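Evaluation of the Lowther simulation kit for two-arm household tasks
Second progress report to the Jatulia fund
Prepared for Murray Ruawai, programme manager

1. Purpose of this report

In our first report we explained why we wanted to try the Lowther kit before we buy any more hardware. The kit is a paid package: it contains a simulator, a library of rooms and furniture, a model of a two-arm robot, and a support contract with the supplier, Herano. You asked us to say by the end of the grant whether the kit is worth its yearly price for a small team like ours. This report covers the second period of the work. It is not yet the final answer, but on several points our opinion is now quite firm.

2. What was done

The installation was finished in the first week. It took longer than the supplier promised, mainly because the licence server did not accept our network settings. Herano support answered the same day and the problem was solved with a new configuration file. After this we had no more trouble of that kind.

We then built 12 rooms from the library. Each room has at least one long piece of furniture and one table, so that the two arms must work at different heights. In these rooms we ran 1580 trials of simple tasks: reach to a drawer handle, pick up a mug, move a flat object from one surface to another. Of these, 637 were completed without any correction from the operator. The rest were either corrected by hand or stopped. We had hoped for a better result at this stage, but the number is not bad for the first version of our controller, and many of the stopped trials have the same cause, which I explain in section 3.
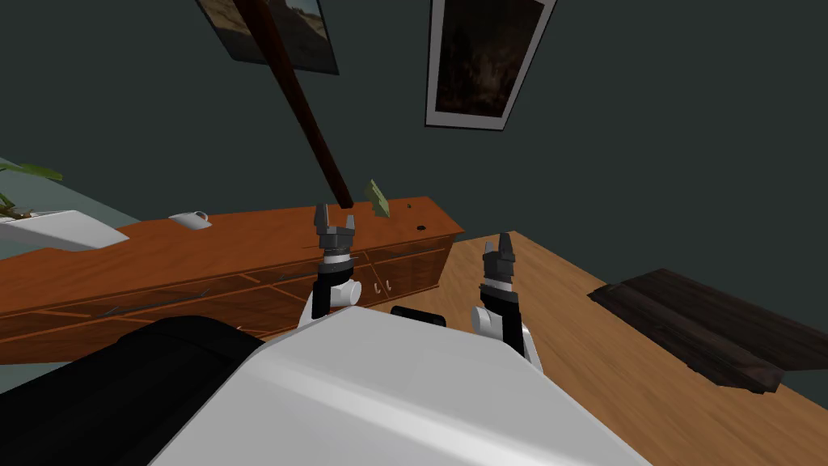 Cliltport, November

3. Findings so far

Rooms and objects. The library is the strongest part of the kit. The wood surfaces, the wall pictures and the plants make a room that our vision software finds difficult in a useful way. A sideboard with small white handles is a good test, as is a brown board lying on a light brown table. A mug can be put on its side, and the gripper must then come from another direction. We did not need to draw any furniture ourselves, and this saved us perhaps the most time in the whole period.

Placing of objects. Here we are less satisfied. When a room is loaded, thin and flat things do not always rest properly on the surface under them. In the view from above the robot's body, a small green flat object is hovering just over the back edge of the sideboard, and the long pole beside it looks as if it leans on the wall or hangs in front of it, we can not say which. The planner takes such positions as true and tries to reach them. This is the common cause of the stopped trials that I mentioned. Herano has confirmed the fault and says a correction will come with the next release. Until then we check every room by eye before a run.

The robot model. The arms move smoothly and the two-fingered grippers open and close as the manual describes. The white body of the robot takes a big part of the view when the viewpoint is close to it. For the operator this is a little uncomfortable at the beginning, but it also helps to judge the distance between the arms. We have asked if the body can be made partly transparent. The answer was that this is possible only in the higher licence, and we do not recommend to pay for it.

Documentation. The manual is clear for the first steps and poor afterwards. The chapter about contact forces is only two pages and one of its examples does not run. My colleagues lost nearly a week on it.

4. Budget and staff

The licence for this period was paid as planned. We spent less than expected on computing, and more on staff time, for the reason given above. The total stays inside the approved amount. The operator post is filled until the end of the grant.

5. Next period

There are 4 points in the plan: to repeat the stopped trials with the corrected release, to add closed drawers as a full task, to compare one room with its real copy in our laboratory, and to ask Herano for a price for a smaller licence without the outdoor library — we never opened it.

If the correction is late, we will remove the flat objects from the rooms and go on with the mugs and drawers only. I would ask you to agree to this change now, so that we do not lose time waiting.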